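Three grippers, two baskets and a lot of dropped blocks

Cluscombe has been packing gift hampers and bakery trays by hand since it opened, and most of the work still looks the way it always did. Someone takes an item from one basket, checks it and puts it in another. When the firm decided to find out if a small arm could take over part of that job, it set aside one bench at the end of the packing room and borrowed three grippers to try on it.

The arm was never in much doubt. It is a light six-axis model of the sort many small firms now own, and it had already spent a year putting lids on tins. The question was what to fit on the end of it.

The three candidates were a two-finger parallel gripper from Girkia, a soft three-finger gripper from Lightfoot and a suction unit from Suvus. All of them bolt to the same flange. The Girkia and the Suvus ran from the arm's own controller, while the Lightfoot came with a separate air box and a second screen. That meant a longer morning for whoever was setting up.

The test was kept dull on purpose. Real stock varies too much from one day to the next, so the team used painted wooden blocks, which are cheap, hard to damage and easy to see. The baskets were another matter. Cluscombe sells its hampers in woven baskets and could not see the point of a trial done with smooth plastic bins. A gripper that works in a bin may catch on a rope-like rim, or fail to get its fingers down beside a wall that slopes.

Each gripper was given the same set of tasks over several days in March. Pick a block from the open table and place it in a basket. Pick it out again. Move it from one basket to the other. Last of all, pick up the basket itself by the rim and shift it along the bench, which none of the makers had promised their product would do.
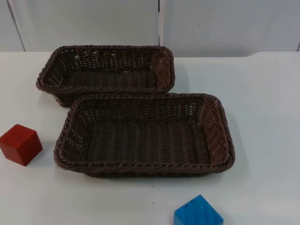 The test bench at Cluscombe, with red and blue blocks and two of the woven baskets.

Between runs the arm was sent back to its rest position and a fixed camera took a still of the bench. The software used that still to work out where each block was and which way it was turned. A block square to the camera was found nearly every time. One standing corner-on took longer, and a block at the very edge of the view was sometimes missed altogether. The cure was to move the camera mount back by 48 millimetres and run the calibration again, after which the earlier results were thrown out and the whole first day repeated.

Shadows were a smaller nuisance. The dark weave against a white table gave the software a strong outline to work with, but it also took the grey patch beside a basket as part of the basket more often than anyone liked. Raising the threshold helped. A second lamp helped more.

On the open table the Girkia was the best of the three by some way. Its fingers close flat on two sides of a cube and the block comes up straight. It is also quick, and it reports its finger width back to the controller, so the arm knows straight away if it has closed on nothing. When the angle given by the camera was a few degrees out, the fingers simply turned the block square as they shut.

Inside the basket things were less easy. The fingers are rigid and 17 millimetres thick at the tip, and a block resting against the wall leaves no room for that. The gripper came down on the rim several times and the arm stopped with a force error, as it should. The team wrote a short routine that pushes the block away from the wall with one closed finger before trying to pick it. This worked well enough to keep, though it added a few seconds to each cycle.

The Lightfoot is a very different thing to watch. Its silicone fingers bend inwards when air is let in, and they fold themselves round whatever is there. It never once jammed on a rim. It could slide down a sloping wall, give way a little and still come up with the block. For the firm's softer goods, such as wrapped cakes, it would be the obvious choice.

Its weak point is placing. A block held in three soft fingers can hang at a slight angle, and it tends to roll when let go. In a basket with a ribbed floor that is no great trouble, because the block will settle somewhere. On the flat table, where the target was a marked square, the Lightfoot was the least accurate of the three. The air box is noisy too, and people at the next bench asked for it to be moved.

The Suvus did better than expected on blocks and badly on everything else. A single cup on a flat painted face holds firmly, and it needs no room at the sides at all, so a block tucked into a corner is as easy as one in the middle. Trouble came when a block lay tilted against another. The cup could not seal, and the unit hissed until the controller gave up. Vacuum was also useless on the baskets. Air goes straight through an open weave, and the unit could not lift one at all.

That left two grippers for the basket task. The Girkia could pinch a rim and drag an empty basket along the table, but it could not lift one level. The Lightfoot lifted it and then let it swing. A pair of padded finger plates, cut in the workshop from spare rubber matting, gave the Girkia a wider hold. With those on, it moved an empty basket the full length of the bench without tipping it. A loaded one was still too much for it.

Over the whole trial the arm made 705 picks, counting failures. The Girkia had the fewest drops on the table and the Lightfoot the fewest inside the baskets. The Suvus had the shortest cycle of the three when it worked. None of the grippers broke, although the Suvus went through more than one cup.

Setting up took up more time than the picking did. Swapping one gripper for another is a matter of four bolts and a plug, but the tool length has to be entered again, the camera checked and the speeds brought down until someone has seen a clean run. The team now keeps a printed sheet for each gripper taped to the side of the controller – tool length, weight, grip force, safe height over the rim. Before the sheet, a wrong tool length put a fingertip into the tabletop on two occasions.

Cost came into it as well. The Lightfoot needs its air box and a supply of spare fingers. The Suvus needs a pump and cups, and both of those wear. The Girkia needs a cable. For a firm with one arm and no full-time engineer, that counted for a good deal.

Cluscombe has kept the Girkia and sent the Suvus back. The Lightfoot is staying on loan until the cake trays can be tried, with the air box moved to the far side of the partition. The padded plates are being made again in a thinner rubber, and the next round of tests will use the firm's own jars and tins in place of blocks. Jars are round, heavy at the bottom and shiny, so the camera settings will have to be done again from the start.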